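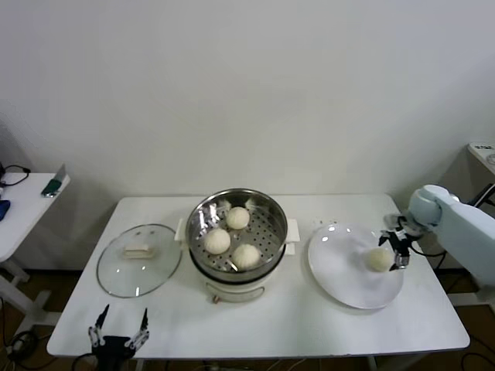 Chapter 4
Heat on the Move

Heat passes from a warmer body to a cooler one, and it keeps doing so until the two are at the same temperature. Chapter 3 dealt with how temperature is measured. In this chapter we look at how heat travels, and why some routes are faster than others. A kitchen is a good place to start. In an electric steamer, water is heated in the pot, and the vapor rises through the small round holes in the floor of the steel basket to reach the buns. With the glass lid set down on the table beside the pot, much of that vapor can drift off into the room and take its heat with it.

Three routes are usually named: conduction, convection and radiation. Most everyday cases involve more than one of them at the same time, and part of the work in this chapter is learning to tell them apart.
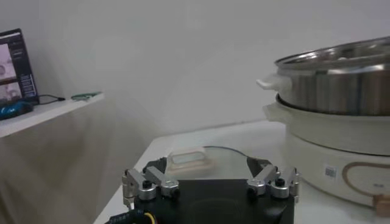

Havville College – Department of Physical Science, First-Year Course Team

Conduction is the passing of heat through a material without the material itself moving along. Metals conduct well. Air, paper and most plastics conduct poorly, and poor conductors are called insulators. A steel spoon left in hot soup soon feels hot at the handle, while a plastic one does not.

Convection needs a fluid, meaning a liquid or a gas. When part of the fluid is warmed it expands, becomes less dense and rises. Cooler fluid moves in to take its place. The loop that forms is called a convection current.

Steam adds something further. When water vapor condenses on a cooler surface, it gives up the energy that was needed to turn it from liquid to gas. This is called latent heat, and it is the reason a steam burn can be worse than a burn from hot water. We return to it in Section 4.5.
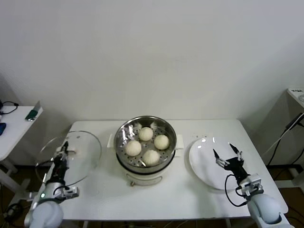 Radiation needs no material at all. Sunlight crosses empty space before it warms the ground. Any object gives off some radiation – a warm brick wall does so long after sunset – and dark, dull surfaces generally give off and absorb more than bright, polished ones.

Before you begin Section 4.1, make sure you can do the following:

Read a thermometer scale between marked divisions
Convert 15 °C and 55 °C to kelvins
Explain the difference between heat and temperature

Students who find the conversions hard should go back to Exercise 2 in Chapter 3. The worked answers by Dagný Kvaran and Milan Cuypers are on page 51.

4.1 Conduction in Solids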